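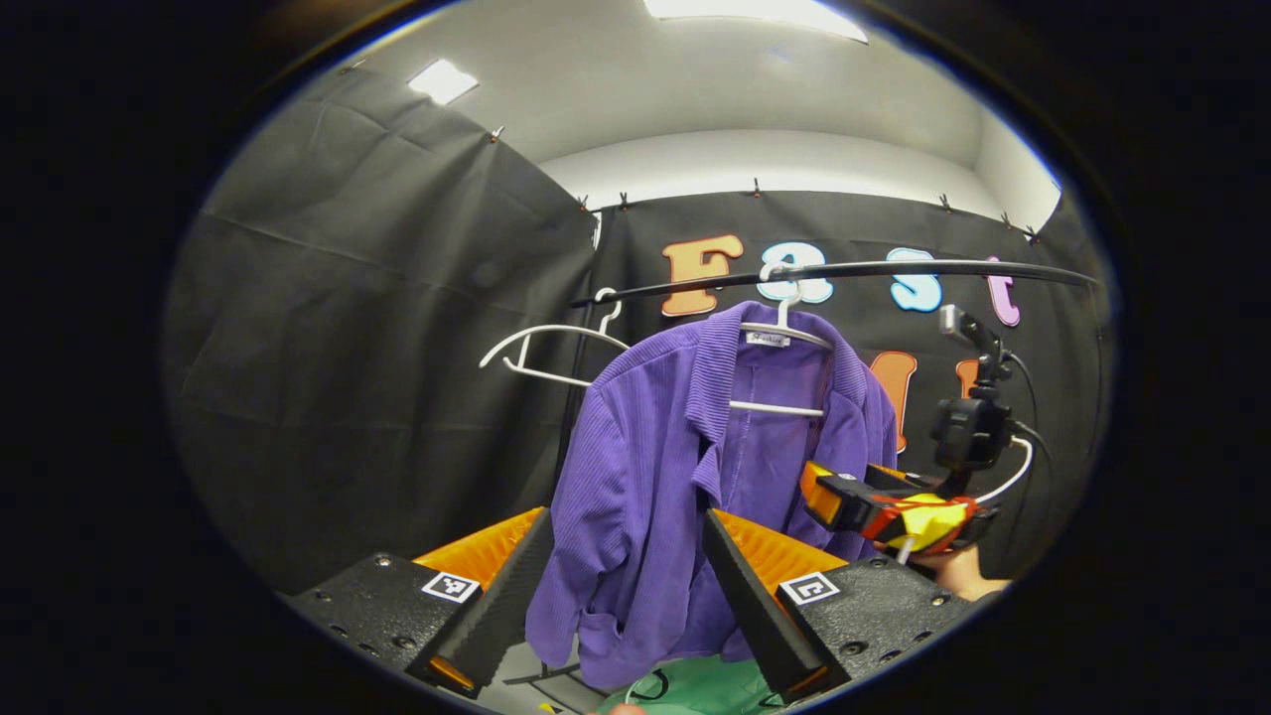

The Homham clothes rail: a small gallery

Spring is nearly properly here and I have finally got round to the big wardrobe swap at Homham. Everything woolly goes up to the loft, everything light comes down, and the bits I can't bear to put away get a spell on the black rail where I can see them! I've added a few notes on each, as some of you asked after the last lot where things came from and how I look after them.

The purple corduroy jacket
My favourite, and it went on the rail first. Purple cord with a fine rib and a lovely wide notched lapel, the sort of collar that wants a big scarf tucked into it. I found it in January at the Evetti second-hand shop, squashed between two raincoats, and I wore it home.

On the hanger
White plastic hangers all the way for me at the moment. They show up well against dark cloth, and you can spot a free one at a glance when your arms are full. I do want some with broader shoulders for the jackets, so if you know a good sort, please write in.

The label
Small and white with dark lettering, just inside the collar. I always leave labels in. I know plenty of people snip them out (they can scratch, I grant you), but I like being able to look up an old make years later.

Looking after cord
Inside out, cool wash, never the tumble dryer. Shake it hard while it's damp, smooth the ribs downwards with your palm and let it hang. A soft clothes brush brings the pile up beautifully, and a bit of steam from the back sorts out flat elbows. Please don't iron it from the front! I did that to a brown pair of trousers once and they stayed shiny for good.

What goes with it
Mint green, every time. Purple and mint sounds like a box of sweets and I love it. Mustard is good too, and so is plain navy if you want the jacket to do all the talking.

Still to come
The Jistetti cardigans, once I've darned the cuffs, and a whole page on the Pisharody scarves, which deserve more room than I can give them here. I've also got a tin of 300 odd buttons to go through, so expect some very happy close-ups.

Page last updated 19/04/2021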